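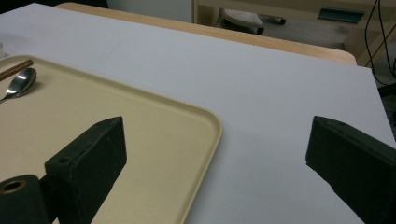 Gripper fingers out of parallel after pad swap

dranska_40
Swapped both fingers on the hand-held unit in July. Spoons now roll out at close. Left tip leads the right. Shim or re-zero?

fletstead
Re-zero. Close on a 20 mm gauge block, then set offset.

pmk11
Disagree. Check the screw seats first. Dust under a finger gives the same error, and an offset only hides it.

dranska_40
Dust in the left seat. Cleaned, no offset needed.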